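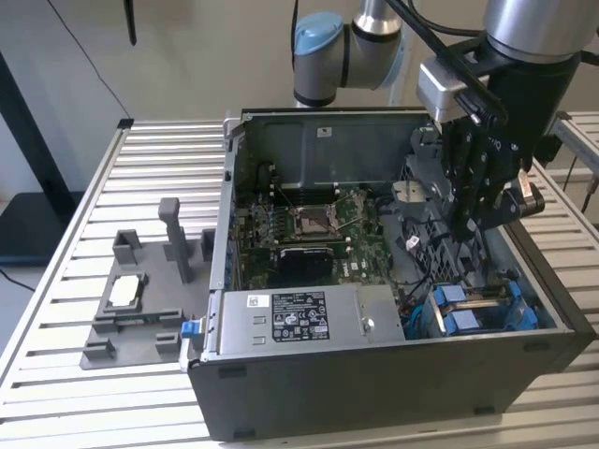

Figure 4.1 Desktop case on its side with the side panel removed. The CPU socket is empty; the drive carriers are at the lower right.

Chapter 4
Opening the Case and Removing the Drives

Chapter 2 dealt with the outside of the machine: ports, power inlet, and the order in which cables are disconnected. The present chapter begins with the side panel off. It covers the layout of a business desktop, the removal of drives held in plastic carriers, and the handling of the processor and memory once they have left the board. Power supply testing is left to Chapter 6.

After completing this chapter, the reader should be able to:
identify the main assemblies of an open case without a service manual;
take out a carrier-mounted drive and record it correctly;
state the order of removal used on the Akness worksheet and explain where it may be changed.

4.1 Position of the case

A tower is serviced lying on its side, with the open side up. In this position the motherboard is horizontal, cards and memory lift straight up, and a dropped screw stays where it can be found. The rear connectors should face the same way every time. Most shops turn them to the left, and the figures in this book follow that practice.

The surface under the case should be flat and wide enough to leave free space on at least one side for parts. Slatted tables are acceptable provided that no screw is set down directly on the slats. Small hardware goes in a lidded tray. The Trinar tray used in the exercises has 19 compartments, numbered from the hinge side.

Before any part is touched, confirm that the power cord is out, hold the power button for 4 seconds, and attach the wrist strap to bare metal on the chassis. Painted metal does not make a reliable contact.

4.2 Main assemblies

The motherboard occupies the middle of the chassis. The CPU socket is the usual reference point, as it is easily recognized by its metal retention bracket and lever. In Figure 4.1 the memory slots are above the socket and the heatsink is below it. On other boards the slots may run along a different side, and the worksheet drawing should be corrected to match.

The power supply is a closed metal box with a regulatory label. Copy the rating from the label before the supply is moved. The box is never opened in the course of this book.

Drives sit in a cage. In older cases they are fastened with four screws each. In many business machines the screws are replaced by a plastic carrier that grips the drive and locks into the cage. Colored plastic commonly marks the parts a technician is expected to handle, although the convention varies with the manufacturer and should be checked against the manual.

4.3 Removing a carrier-mounted drive

Disconnect the data cable first, then the power connector. Pull on the connector body only. A latched data connector must be pressed while it is pulled; force applied to a closed latch can break the plastic shroud on the drive.

Release the carrier and draw it out along the line of the cage. If it binds, return it fully to its seat and begin again. Rocking the carrier from side to side bends the locating pins.

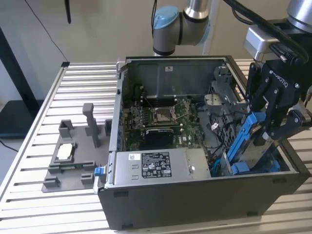 Once the drive is clear of the case, keep it level and hold the carrier by its sides. The circuit board on the underside should not be touched. Set the drive on an antistatic mat, label up, and write its serial number and bay number on the worksheet before a second drive is removed. Two drives of the same model cannot be told apart later by appearance.

Leave the drive in its carrier unless it is to be replaced. Van Dijk carriers, used in Exercise 4.2, are rated by the maker for 400 insertions, and bending them off a drive counts as one.

4.4 Storing the processor and memory

A processor out of its socket is placed in a fitted nest or clamshell. It is held by its edges. Memory modules are stored singly, supported at both ends, with nothing resting on the contacts. The Birnora record card has a separate line for each module; enter the slot number from the board.

The standard worksheet lists drives, memory, heatsink, processor. Memory may be taken first where the drive cables cross the slots.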